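Search this site
Search

The Wardrobe Register

Fiction

The Residence at Gurnusitz required that every garment received from a departing guest be recorded before the door of the room was closed. The rule was set out in the house manual, between the paragraph on umbrellas and the paragraph on keys, and in eight years of service Dae-han Joo had not departed from it.

The register was a tall book with a green spine. Each entry gave the room, the article, its condition and the manner in which it had been left. The last of these columns had been added by the previous superintendent, who held that a coat folded over a chair and a coat dropped behind a door were two different matters and should be recorded as such. Mr. Joo had continued the column without asking whether anyone consulted it.

On the morning in question he was informed by the front desk that the guest in Room 3 had settled her account and gone to the early train. She had stayed since the spring. She had given her name as Mrs. Pelix, had taken her meals at the small table by the radiator, and had made no complaint of any kind.

He brought the register upstairs and set it on the windowsill. He then began, as the manual directed, with the table.

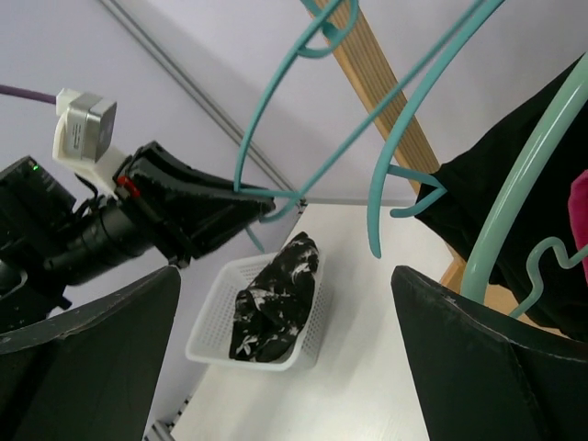
The entry took him longer than it should have. He wrote "one garment, black, patterned in white," and stopped at the final column. The manual offered several approved terms: folded, hung, draped, discarded. None of them seemed to him correct. A thing discarded was not ordinarily placed in a basket, and a thing placed in a basket with care was not ordinarily crumpled. He considered the pattern for some time. It might have been flowers. It might equally have been paint, or the marks left by a brush shaken over cloth, and he left the question out of the book.

He had seen Mrs. Pelix wear it once. In December of the previous year the house had held its annual supper, and she had come down late and stood near the piano until the singing was over. Mr. Joo had been on duty at the door. She had asked him whether the trains to Drallix still ran on Sundays, and he had told her that they did. It was the only conversation he could recall having with her that did not concern towels.

At ten o'clock Byung-chul Yang came up from the linen room to ask about the delay. Mr. Yang was responsible for returning rooms to service, and a new guest was expected before lunch.

"Is there a difficulty?" he inquired.

"There is a word missing," said Mr. Joo.

Mr. Yang read the entry over his shoulder. He was a younger man and had been trained under the revised procedures, which allowed the final column to be left blank where the facts were unclear. He pointed this out respectfully. He added that the teal hangers belonged to the house and need not be entered at all.

"They were in the closet when she arrived," said Mr. Joo. "She took them out."

"Guests do take them out."

"To hang something on them. And then she did not hang it."

Mr. Yang looked at the table again. It was plain that he wished to be of help – he had a kind nature, and the stairs had not tired him – but the manual gave him nothing to say. He went to see whether the faucet still dripped.
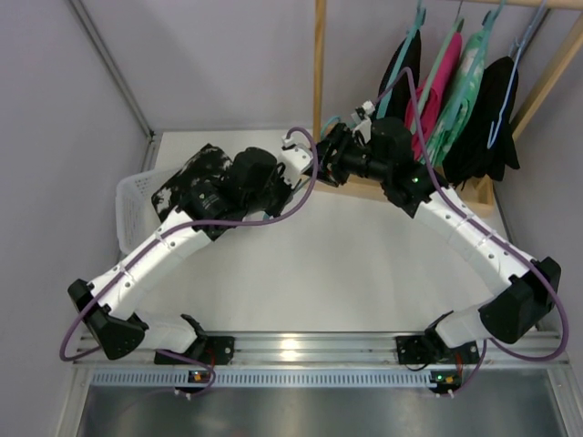

The table in Room 3, with the clothes rack standing at the back of it.

When he returned, the entry was complete. Mr. Joo had blotted the page and closed the book, and was tying the label to the handle of the door. Mr. Yang asked which term had been chosen.

"Kept," said Mr. Joo.

"That is not on the list."

"No. I have written to the office at Tak to request that it be added."

The garment was held for the period the manual allowed, and then for another of the same length. The office did not reply. In the spring a letter came from Drallix, addressed to the superintendent and containing the correct postage for a small parcel, with no note. Mr. Joo packed the parcel himself, on the table in Room 3, and entered the date of its dispatch on the line he had left open beneath.

Contact the editors | Copyright Gurnusitz Quarterly. All rights reserved. | Back to top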